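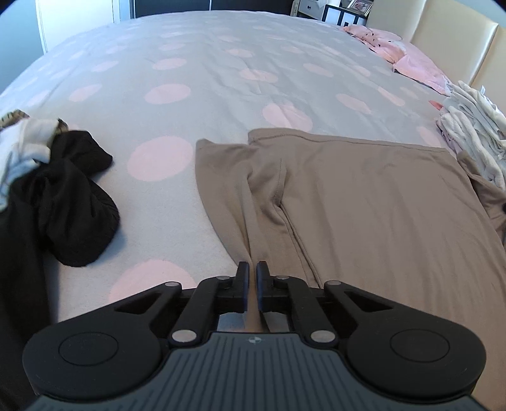
Shop Talk > Repairs and Parts > Interviews

"Most chargers come back healthy"

The repair counter of Jundus is in a side street of Flollmont, between a bakery and a shop for school uniforms. It sells replacement chargers and power cords for laptops, new and used. The owner has run it for 13 years. He agreed to speak with me on the condition that I do not print his name, as he dislikes to find himself on the internet.

I asked him first what people bring to the counter. "They bring the charger and they say it is dead," he told me. "I put it on the meter. Very often the voltage is correct. Then I ask to see the laptop, and they left it at home." He keeps a small notebook for such visits. In one month, August, he tested 62 chargers, and only 13 of them had a real fault. The others were good, and the trouble was in the socket of the laptop, in the wall cord, or in a wrong choice of model.

The wrong choice is, in his opinion, the most common mistake. A customer looks at the plug, sees that it enters the hole, and buys. "The plug is the last thing to compare," he said. "First you read the volts on the old label. They must be the same. After this you read the amps. The new one can have the same or more. Less is not good. It gets hot, or the battery goes down while you work."

I wanted to know if he sells only original parts. He does not. About half of his shelf comes from a maker called Mundanard, and he speaks of it with respect but without love. "The cable is a little stiff. In winter customers complain about the cable. The electronics inside are fine, I opened several." For older machines he has no choice, he explained, as the original charger is not produced anymore and what is offered as original is often old stock or a copy with a nice sticker.

How does he recognize a copy? He took some time with this question. The weight tells him something, he said, and also the printing on the label, where the letters should be sharp. "But I was wrong before. Two years ago I bought a box from Figueroa, the wholesaler, and I sent it back because I was sure. They were real. I had to apologize and pay the freight two times."

The newer laptops which charge by USB-C made his work easier in one way and more difficult in another. One charger can serve many machines, but now people bring the charger of their phone and are surprised that the laptop complains. He sells them a stronger one and tells them to look also at the cable, which has its own limit.

For care at home his advice is short. Do not wind the cord tightly around the brick. Pull the plug, never the wire. Do not leave the brick under a blanket or a pillow while it is working. If the wire shows copper, stop using it the same day. He does not repair broken wires with tape, and he will not sell the tape either.

His guarantee is 6 months on used chargers and longer on new ones. Before I left, a woman came in with a charger in a bread bag. He put it on the meter and turned the display to her so that she could read it. Then he asked for the laptop, and she went back to her car to get it.

Filed under: chargers, spare parts, small shops
June 2019

Contact | Terms of use | Back to top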